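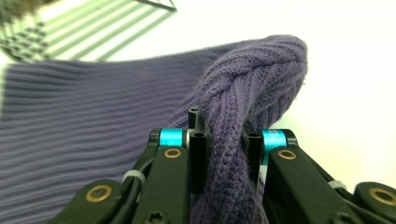
Six weeks with the Timitz hand gripper kit

Posted September 12, 2026

I paid $734 for the Timitz kit, shipping included, and I have used it most evenings since it came. A few people wrote to ask whether they should get one, so I am putting my notes in one place. I bought mine at full price and Timitz doesn't know I have a blog.

For anyone who missed the earlier posts: I am trying to teach a small arm to sort and fold clothes. The arm is a secondhand Jetell that Kiprono Muriithi sold me last December when he moved to a bigger one. To teach it I need a lot of recordings of a gripper doing the job properly, and the easiest way to get those is to hold the gripper in my own hand and do the job myself with the camera running. The Timitz is the handheld half. They sell a matching powered half that bolts to the arm, so what I do by hand and what the arm does later are done with the same fingers.

What comes in the box

The handle, the two finger assemblies, the camera bracket, a bag of fasteners, a bag of grey cable ties and a printed sheet with the order of assembly. There is no camera. You pick your own from a list of three on their site. I used the cheapest one.

Assembly took me two evenings. The sheet says one. Most of the extra time went into the finger linkages, where the plates have to go together in the right order or the finger binds halfway through its travel. I had the left one together and closed up before I noticed two plates were swapped. The sheet shows this step in a drawing the size of a postage stamp. Emmanuel Were built his from the PDF, which you can zoom, and he had no trouble, so use the PDF.

The fingers

The plates are matte black, with brass-colored bushings at the lower joints and a cyan ring near the top of each finger. The fingertip blocks are separate parts, which I like. You can take them off with a hex key and put something else on.

The grip on thick knits is good. The purple cable knit sweater is my standard test because it is bulky and it has two textures, fine ribs in one part and heavy twisted braids in another. The blocks take hold of a fold of the braided part and keep it standing up between them. With my old Demach gripper the same fold would roll out sideways as soon as I lifted.

Thin things are harder. A T-shirt needs a proper pinch, and if the two blocks are even a little out of line the cloth slides. I put a strip of rubber sheet on each block for T-shirts and that mostly fixed it. Timitz sells rubber tips as an extra for $30 a pair. Mine came out of a drawer.

Alignment drifts. I check it at the start of every session by closing the fingers on a business card and pulling. If it slips I loosen the screws, close the fingers on something flat, and tighten again. It takes a minute or two.

The cable

This is my main complaint. The cable runs down the outside of the linkage and the cable ties are what hold it there. It works, but you have to leave enough slack for the finger to open all the way and not so much that a loop sticks out and snags a sleeve. I redid mine three times. A molded channel in the plate would solve this, and for the price I expected one.

Trim the tie tails flush. I left one long at first and it scratched my wrist for a week.

The camera view

The bracket puts the camera behind the fingers looking down past them, so both fingertips are in view with whatever they are holding between them. That is what I wanted. It is a close view, and a lot of what surrounds the garment goes out of focus with my camera. For folding I would like to see more of the table. For picking up a layer of cloth it is fine.

I switched to a plain white tabletop in the second week. Before that I was working on a brown blanket and dark socks more or less vanished in the recordings. If you do one thing besides buying the kit, do that. Keep the light even too. I had a desk lamp on one side and ended up with a hard shadow from the fingers across everything, so now I use the ceiling light and a second lamp bounced off the wall.

Recording

The Timitz software is plain. You press the button on the handle, do the job, press it again, and you have one recording. It names the files by the clock. You can delete the last one with a long press, which I use constantly.

My best evening was 72 recordings and my usual is 52 or so. After that my hand gets tired and I start doing sloppy work that I have to throw out the next day. The trigger spring is stiff. It has loosened up a bit with use but I would still call it stiff, and anyone with small hands should try one before buying. Emmanuel swapped his spring for a softer one from a hardware store and says the fingers open a little slower but he can go twice as long.

One bug: if the computer goes to sleep while a recording is open, the file is lost. I turned sleep off. I wrote to support and got an answer in two days saying it was known. No fix so far.

What I looked at instead

The Bergmann handheld was the other one I considered. It is lighter and the cable is inside the body, and Kiprono has one and likes it. It costs almost double, though, and the fingertips are glued in place. I change tips often enough that this ruled it out for me. If you only plan to pick up boxes and cups I think you would be happier with the Bergmann.

I also thought about sticking with the Demach and building my own camera mount. I did build one. It wobbled.

Would I buy it again

Yes, with the T-shirt problem and the cable in mind. The arm can now pick up the edge of a sweater and lay it over about as well as I could hope at this stage. It can't do sleeves. I don't blame the gripper for that, I just haven't recorded enough sleeves.

Things I would get at the same time: a decent set of hex keys (the one in the bag rounded off on the second screw), extra cable ties, and a longer USB cable. The supplied one reaches my computer only if I sit on the wrong side of the table.

Next post will be the spring swap, once the one I ordered gets here. If you have put different tips on yours, send me a note about what you used and on what kind of cloth. I am mostly looking for something that will hold a thin cotton sheet at the corner.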